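Willar House: fire door and escape route check, ground and first floors

Form in use: half-yearly. Items are marked Pass, Fail, Advisory or N/A. Comments are entered only where something needs doing or where the result differs from the last check.

1. Door leaf, stair A, ground. Pass.
Gaps at head and hanging side even, within tolerance. No damage to facing.

2. Door leaf, stair A, first. Fail.
Gap at the leading edge is 5 mm at the top and closes to 2 mm at the bottom. The top hinge has dropped. Re-pack hinge and check the latch keeps engage before sign-off.

3. Intumescent strips and smoke seals, all doors. Advisory.
Brush seal painted over on the Lunde Room door, corridor side. Replace the full length. Cutting out the painted section is not accepted.

4. Self-closers. Pass, with comment.
All doors close fully onto the latch from any angle. The kitchen closer is fast over the last part of its travel. Adjust the latching valve by a quarter turn and re-test with the windows open and shut.

5. Hold-open devices. Fail.
The Fliltik unit on the corridor door did not release on the alarm test. Battery replaced, second test satisfactory. Marked as Fail because the first result is the one that counts. Re-test weekly until December.

6. Glazing and vision panels. Pass.
Beads secure. Fire glass stamp legible on every pane.

7. Signs. Advisory.
"Fire door keep shut" sign missing from the inner face of the store door. The exit sign at the foot of stair B is partly hidden when the cloakroom door stands open -- move the sign to the opposite wall.

8. Escape routes, clear width. Pass, with comment.
Minimum 1,000 mm kept throughout. Chairs stacked in the first floor lobby were inside the marked area but close to the line. Stack to a lower height or use the store.

9. Meeting and work rooms. Pass.
Tables stand clear of the exit doors. Bags and cases are to be kept on tables or under them, with straps off the floor on the route to the door. 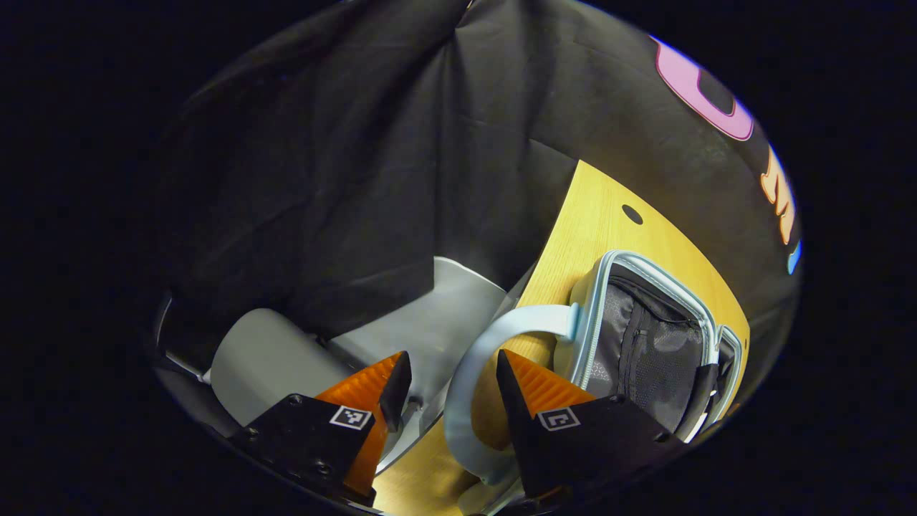
Page last changed: October 13, 2026

10. Emergency lighting. Advisory.
Full duration test carried out on both floors. The fitting over the rear exit dimmed before the end of the test. Order a replacement battery pack of the same type. Log the fitting as defective until this is done.

11. Final exit doors. Pass.
Push bars operate with one hand. The rear door drags slightly on the mat -- remove the mat or fit a thinner one.

12. Call points and extinguishers. Pass.
Seals intact, gauges in the green. The extinguisher in the Ziria Room is on its bracket but the bracket is loose. Refix into the stud, as the present plug is only in plasterboard.

13. Store cupboards under stairs. Fail.
Paper and two tins of floor polish found under stair B. Nothing is to be stored here at any time. Items 2 and 13 are to be put right before the upper floor is next let for evening use.

Record of previous result: items 2 and 7 carried forward, item 4 new, all others unchanged or closed.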